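### 3.2 Handling of loose textiles on the bed

Of the 200 tidying episodes we collected, 149 include at least one textile that was not folded when the episode began. We treat these items separately from boxes, books and dishes, as their shape gives little information about how much work remains.

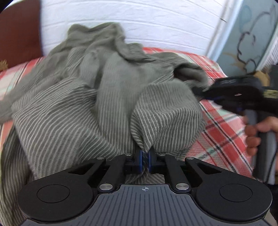 Following the scheme of Pirker, we divide the work on a textile into finding an edge, opening the item, and bringing it to its final form. The scheme was written for laundry folded on a hard table. In bedrooms we met a difficulty which it does not foresee: the surface under the item is itself a textile. A blanket moves when the cloth upon it is pulled, and its own folds can be taken for folds of the item. Annotators were therefore instructed to mark the boundary between the item and the bedding before they marked anything else. Where both were patterned, the direction of the lines was the most useful cue. A striped cloth on a plaid blanket (Figure 4) can be separated by eye even when the item is heaped, as the stripes bend with each fold while the grid of the blanket stays more regular.

**Figure 4.** A gray-green cloth with thin pale stripes, bunched on a plaid blanket in coral red, white and pale mint. The cloth is held in the fingers of one gripper, and a second gripper, held by hand, presses against a fold at the right of the heap.

We use the word "heap" for any item in which no complete edge can be followed from corner to corner. The word "flap" is kept for a part which hangs or lies away from the heap. Flaps deserve their own label. In our notes the flap was the usual starting point for opening the item, and episodes that began in the middle of the heap were longer — in 11 of them the person put the item down and started again from a corner.

The final form was left to the habits of the household. Some participants folded a throw in thirds and laid it across the foot of the bed, others only spread it flat and smoothed it with the palm. We did not prefer one over the other. Aseck scores a fold by how well its corners meet, but this measure would punish a bed which its owner considers perfectly tidy. We recorded instead whether the participant moved on to another object and did not return to the textile before the end of the episode.

Seven episodes were removed from this part of the analysis. In these the colour of the item and the colour of the bedding were so close that two annotators could not agree on the boundary, even after discussion. They remain in the general count of Section 3.1, where only the order of the objects is considered.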